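Ce site utilise des cookies pour mesurer l'audience. Accepter / Refuser

Projet Hulel : les noms de rues de Bitau

Au départ je voulais travailler sur les ronds-points, mais le sujet était déjà pris, alors je me suis rabattue sur les noms de rues et franchement je ne regrette pas ! La question était simple : d'où viennent les noms qu'on lit tous les jours à Bitau sans y penser ?

J'ai récupéré la liste de la mairie, 1 509 voies en comptant les impasses, les sentes et les places (l'impasse où habite ma grand-mère y figure avec une faute). Ensuite j'ai tout classé dans un tableur : personnages, métiers, plantes, lieux-dits, batailles, et une case « mystère » qui s'est remplie beaucoup trop vite. Le classement m'a pris quelque deux semaines, surtout le soir, avec pas mal de retours en arrière. La rue du Moulin-Vert, par exemple, je l'ai changée de colonne deux fois.

Ce qui m'a le plus surprise, c'est le quartier Acheampong. Je m'attendais à des noms récents et je suis tombée sur plein de vieux noms de parcelles, repris tels quels du cadastre : les Grandes Raies, le Clos Sec, la Queue-du-Pré... En centre-ville c'est l'inverse, on a rebaptisé à tour de bras après les guerres et les anciens noms ne survivent que sur deux plaques, côté halles.

Côté limites, je n'ai pas eu accès aux délibérations d'avant l'incendie des archives, donc certaines dates sont des suppositions (je les ai mises en italique dans l'annexe). Pour la suite, j'aimerais comparer avec Grilix, la commune voisine, qui a l'air d'adorer les noms d'oiseaux.

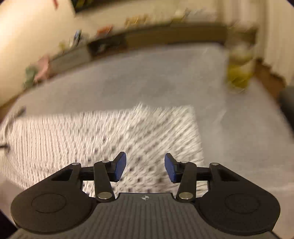 Décembre, pendant le semestre de projet.

À lire aussi
- Les lavoirs de Grilix, un inventaire
- Apprendre à lire un vieux cadastre
- Nos conseils pour l'oral de projet

Contact | Mentions légales | © Projets étudiants Hulel | Haut de page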